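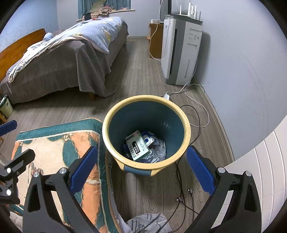

Leopoldo Aguirre keeps his equipment budget in a spreadsheet with 29 rows, and he'll happily take you through every one of them. He plans purchases for the home tasks group at Carrillo, where people use hand-held grippers to record everyday jobs: clearing a table, putting rubbish in a bin, folding a blanket.

"People ask what the grippers cost and then they stop asking," he says. "But the grippers are one row! I've got cables, chargers, storage, spare screws. I've got a row for finger pads, and I love that row, it has saved us so many times."

The pads were his first big lesson. When the group started in November it ordered seven grippers from Tuvix and a single bag of replacement pads, and the bag didn't last. He now orders four sets of pads with each gripper and keeps them in a labelled tub by the door.

"A worn pad slides on shiny plastic," he says. "Sweet wrappers, packets, anything with a gloss on it. You can be there all afternoon with one crisp packet. So you change the pad, and off you go again, and it's lovely to watch."

I asked how he decides which tasks to pay for. He likes the ordinary ones, and clearing packaging off a table is his current favourite. It needs very little buying in, and the material changes shape every time you touch it.

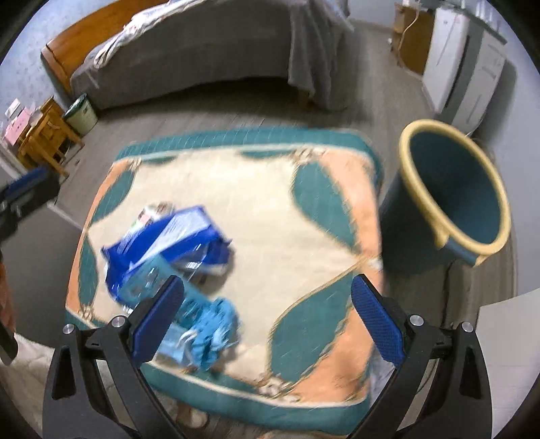 *Plastic packaging on the table, grippers at the ready and the bin alongside.*

"Look at what's in there. Flat bits, crumpled bits, see-through bits," he says. "I could spend a fortune on test objects and not get anything that good. I tell new teams to save their packaging for a month before they order a thing."

Next year's plan has him properly excited. He wants three Pralteck arms on a shared bench, bought one at a time so that the group can get used to the first before paying for the second. Rokis has quoted for the mounts. He has also put money aside for training days, a row he admits he left out of his first draft.

Does he ever get the numbers wrong? "All the time! I forgot memory cards once. A whole budget, signed off, and no memory cards." He laughs and scrolls down to show me the row, which is now coloured bright yellow.

His advice for a small team is to borrow one gripper for a week, write down everything that runs out or breaks, and price that list before asking anyone for money. He is still adding to his own. Row 29 just says "more tubs".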